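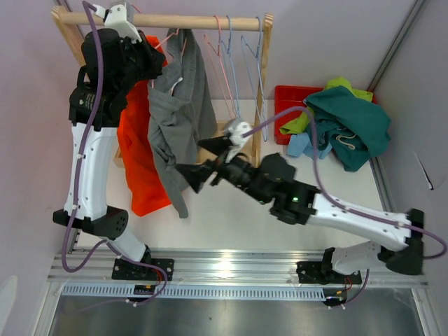

*The red bin, still heaped, and the spare hangers waiting on the rod.*

My aunt left me two things: a flat in Purkdale with a view of the gasworks, and a wooden clothes rack that doesn't fold.

I didn't want either of them, to begin with. The flat was number 169 and the lift stopped one floor short of it. The rack I carried up the last flight myself, one step at a time, swearing at it, with a woman from downstairs holding her door open a crack so she wouldn't miss anything. It had stood in my aunt's back bedroom all through my childhood, and when I was small I believed it was where clothes went to have a rest before they came out again. I told her that once and she said well, what did you think it was for?

She had rules about hanging. Heavy things first. Nothing with a wet hem next to anything pale. You never, ever put a garment up by one shoulder and walked off to answer the telephone, because it would remember (she said this about jumpers, and about my uncle). She'd bought her hangers by the bundle from Dusever, the big ironmonger's out at Brustthorpe, and she was fussy about them without ever managing to keep a matching set for longer than a fortnight. Pink ones drifted in, blue ones drifted in. I think she took them from hotels.

So in July I had the rack, and I had a bin of clothes I'd been living out of since the move, and one evening I'd run out of reasons. You know how it is with a heap like that. You get dressed off the top of it for weeks and the bottom turns into history! I'd forgotten I owned anything orange. I'd bought it for a wedding in Wysocka, at the end of a train journey of 432 miles, and then worn my grey thing to the church because I lost my nerve in the hotel mirror. The orange got as far as the dinner. Somebody's grandfather asked me to dance in it, and we went round the floor twice, very slowly, while he told me about drainage.

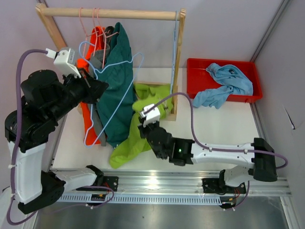
My aunt would have done the green ones together. She liked colours to keep company, and she'd have had the lime and the dark teal side by side and called it a garden. I'm not so tidy in my head. I start with whatever I'm fondest of, and then I get tired, and then I'm cross with what's left, and it was always going to be the lime green that ended up in a crumple at the foot of the rack with the teal hanging over it like a disapproving sister. And the light blue, poor thing, still lying in the red tray with one end drooping over the side. I felt quite sorry for it. I've been the last one in the tray myself, at parties mostly.

I made a cup of tea and sat on the floor by the window. The gasworks had its lights on. Downstairs somebody was running a bath and singing the same line of a song over and over, getting it wrong in the same place, and I found I was waiting for the wrong bit and rather enjoying it when it came.

Then I got up and looked for a blue hanger.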